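Sokau Reading Room - Desk Shelving Gallery
Posted Tue 14 November

The desks at Sokau have no fixed shelving. Each one gets a light wood top and a small set of books, and the books are kept upright by an expandable bookend. The pictures on this page cover the books and the desk they belong to. Notes on sizes and loading are given with them for anyone fitting out a similar room.
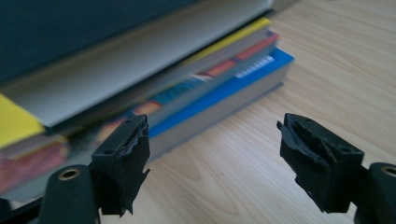 Books stacked flat on the desk, spines and page edges to the side. Dark cover on top, yellow cover under it.

Flat stacking is the resting state for any set that is not in use. The largest book should go at the bottom, though in practice the order varies. A flat stack puts no side load on the bindings and needs no support, but the lower titles are slow to reach. For daily use the set goes upright between the end plates.

Bookend, general: two L-shaped end plates joined by a zigzag lattice. The lattice opens and closes like scissors, so the gap between the plates follows the width of the set. Our fitting sheet, filed under Stirus, allows a gap of up to 30 cm. Past that the lattice sits low and the plates start to lean under heavy hardcovers.

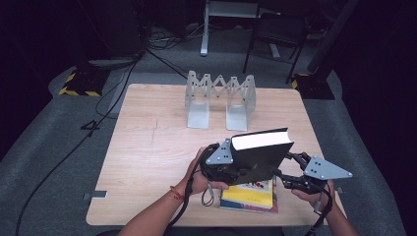 Place the bookend toward the far edge of the table so the front half stays free for reading. Open the lattice a little wider than the set, load the hardcovers first, then the thinner books, and close the plates up against the outer covers. A book that goes in at a tilt should be straightened before the plates are closed - a leaning cover will bow within a few weeks.

Desk tops are 900 mm wide with a pale, fine grain. Wipe with a dry cloth only. The floor is gray carpet throughout, and table positions are marked on it by number.

The October gallery covers the Pluvurura desks, which use fixed metal ends.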